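# Ledden finishing laboratory, notebook

September. Entry opened 09.20. Subject: primer adhesion on moulded trim after storage.
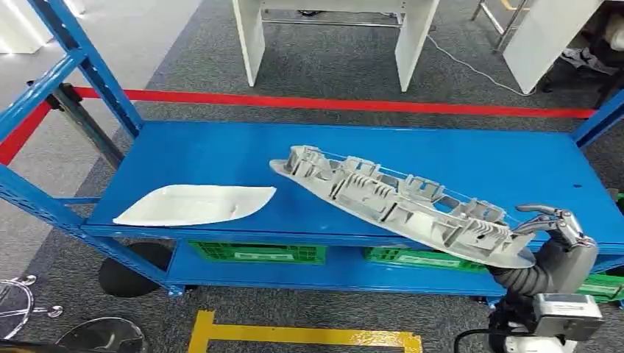
*Blue cart, top shelf. White curved panel at left, long light grey part at right.*

**Background.** The question from the previous entry remains open. Coupons primed directly after moulding hold their coating well. Coupons of the same material that have stood in Store 2 do not always do so, and the difference has been seen with two separate lots of primer. The paint line at Van Hecke has reported lifting at the ends of long parts, where handling is heaviest, and has asked whether the cause lies with the primer, the parts or the store. The present work is concerned with the store. A separate sheet will be opened for handling if it is required.

The primer throughout is Eltier, recipe sheet 716, unchanged from the last entry. The tape is from the Brisik reel kept in the locked drawer. The newer reel on the bench has a different backing and should not be used for this series, although it fits the same dispenser.

**Preparation of coupons.** Flat coupons were cut from sprue-end stock and the edges dressed by hand. They were divided between the store and the conditioned cabinet, with a small reserve held back in sealed bags. Each coupon carries a scratched letter on the reverse. Ink was used in the spring series and came off in the solvent wipe, so several results from that series cannot be assigned to a coupon and have been struck out of the table.

Storage set: open racks, middle shelf, no wrapping.

Cabinet set: closed cabinet, held at 17 degrees, desiccant changed at the start.

Both sets remained in place for more than 165 hours. The door of the store was in normal use during this time. The logger in the store recorded without a break. The logger in the cabinet lost its clock when the battery was changed and its readings have been aligned by hand against the start and finish notes. The alignment is considered good enough for the present purpose, as the cabinet trace is almost flat.

**Wiping.** All coupons were wiped once in one direction with a lint-free cloth and the standard cleaner, then left on the drying rack, face up. Colleagues repeating this work should note that the cloth is to be folded to a clean face for every coupon. In a side trial with a single cloth used across a whole row, the later coupons showed small craters in the primer. The pattern was plain enough that no measurement was taken. The side trial is not included in the results below.

**Spraying.** The booth was run for the usual period before the first pass. The gun, needle and air cap were those used in the last entry. One light pass was followed by one full pass. Film thickness was checked on the witness plates and was within the range given on the recipe sheet. The final row of the storage set received a slightly heavier coat at the lower edge, visible as a fuller gloss, and the cuts on those coupons were therefore made in the upper half.

Curing followed the normal oven programme. The coupons were then left on the bench overnight under a card cover.

**Cross-cut results.** Cuts were made with the guided blade, new edge fitted at the start of each set. The tape was pressed down with the rubber and drawn off at a steady angle.

The cabinet set was clean, with no squares lost. A little flaking at the crossing points was seen on one coupon and is put down to the blade, which had picked up a burr by that stage.

The storage set was mixed. Most coupons were as good as those from the cabinet. The remainder lost material along the cuts, and in the worst of them whole squares came away with the tape. The break was between primer and plastic in every case. No splitting was found within the primer film itself, and the underside of the removed squares was smooth when viewed under the low-power microscope.

The poor coupons were not spread evenly. They came largely from the end of the rack nearest the door. This had not been expected. The working assumption had been that moisture taken up from the air would affect the whole rack in much the same manner, and the coupons furthest from the door were in fact the ones placed closest to the humid corner identified in the logger survey.

**Discussion.** Moisture alone does not explain the pattern. The following are considered more likely.

- Airborne residue entering by the door. The corridor outside is shared with the moulding hall, where release spray is in daily use.
- Draught. A moving air stream would bring more residue to the nearest surfaces, and the two effects cannot be separated with the present layout.

A water-drop check was carried out on reserve coupons placed at both ends of the rack for a further period and left unwiped. Drops stood higher on those from the door end. After the standard wipe the difference became smaller but was still visible. This suggests that one wipe is insufficient where residue is present, and that the wipe may be moving some of it about the surface. The check was made by eye against the printed chart. It should be repeated with the angle instrument when that returns from calibration.

It is recorded that an earlier entry in this book attributes the same fault to the primer having been kept past its date. The tins have been checked and were in date for both series. The earlier note has been marked with a reference to this page and has otherwise been left as written.

**Effect on full-size parts.** The coupon results should be applied to full-size mouldings with care. A flat coupon is easy to wipe evenly. A curved panel or a long trim part has returns and narrow ends which the cloth passes over quickly, and residue left there would agree with the lifting described by Van Hecke. Full-size parts are also stored at differing heights, whereas all the coupons were on one shelf. No cross-cut has yet been made on a full-size part in this series.

**Interim instructions for the store.** Pending the next set of results:

1. Parts awaiting primer are to be kept at the end of the store away from the door.
2. Parts are to be covered with clean sheet, open at the bottom edge. They are not to be sealed.
3. The two-wipe method is to be used, with a fresh cloth for the second wipe.
4. Release spray is not to be carried through the store.

The second instruction has been queried by the paint shop on the ground that sheet can mark a fresh surface. A trial piece of sheet was left on a scrap moulding and no mark was found, but the period was short. The matter remains open.

**Next set.** The rack is to be turned end for end, with all else unchanged. If the poor coupons again come from the door end, position in the store is confirmed as the cause and the racking itself may be set aside. Clean glass plates are to be put out beside the coupons so that any deposit can be wiped off and examined separately. Half of each row will receive the two-wipe method.

The cabinet logger battery is to be changed before the start, and the clock set at the same time. A new blade box is needed. The Brisik reel is running low and the remaining tape should be kept for this series only. If a replacement has to be opened part way through, a comparison pull on the cabinet coupons is to be entered in this book first.

Reserve coupons returned to the sealed bags, bag labels renewed. Witness plates filed behind sheet 716. Entry closed 16.40.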